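The Little Rack at Venness

Posted 2018-01-15

Every office has one corner that guests are steered away from. At Venness it was the network cupboard, home to a decade of cables that went somewhere, presumably. Over December we emptied it and put the survivors on the bench.

The cupboard itself is not shown. It had one shelf, one bulb and 662 cable ties, most of them cut and dropped where they fell. Burard got the old metal for scrap and paid us 90 dollars, which covered lunch – a modest lunch.
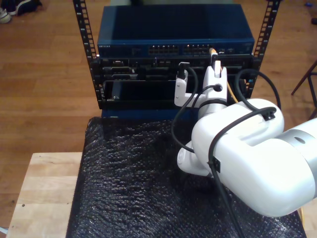 The rack on its bubble wrap. Dark blue switch on top, black chassis underneath, open shelf below that. The yellow cable is the one with the yellow-and-white plug.

We like the open frame. The last cabinet had a door, and behind a door people will do anything. With bare rails and all those rectangular holes, bad habits are at least on public display.

Labels come next. The old scheme ran to 337 and skipped 200 entirely, for reasons that left with whoever wrote it. Handoro style is plainer: room, desk, socket, and no jokes. The previous labels had jokes. They did not help when the phones went out.

After that it all goes over to the Mridha building, where there is a proper wall for it and a lock on the door. Requests for old patch cables can be left at the front desk. Please take more than one.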